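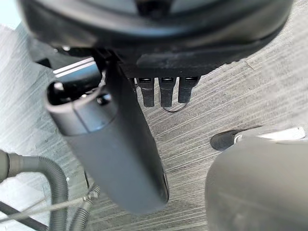 Dust on black plastic is easiest to get off dry, before any cleaner touches it. Spray first and you make a gray paste that settles into every seam. Start with a soft paintbrush, the 2-inch kind, and work from the top down. Matte undersides hold more dust than glossy rims, so give them a second pass. Go slowly near small connectors hanging in a row, and keep the brush clear of any thin wire looped below them -- bristles catch on a loop very easily.

After brushing, wipe with a barely damp microfiber cloth. One drop of dish soap in a bowl of warm water is plenty. Wring the cloth until it stops dripping, then wring it again.

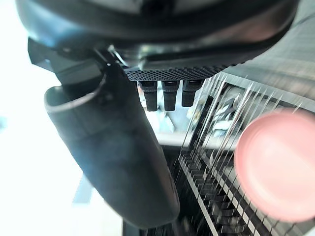 Let everything air dry for 30 minutes before you plug it back in. For vents and speaker covers, skip the cloth and use the brush attachment on the vacuum at its lowest setting. Cotton swabs leave fuzz behind.

Light scuffs can stay. Polish makes matte plastic shiny in patches, and the patches look worse than the scuff did.

Wash the brush in April and again in the fall.

-- Ljubica Grgić, 2024-08-22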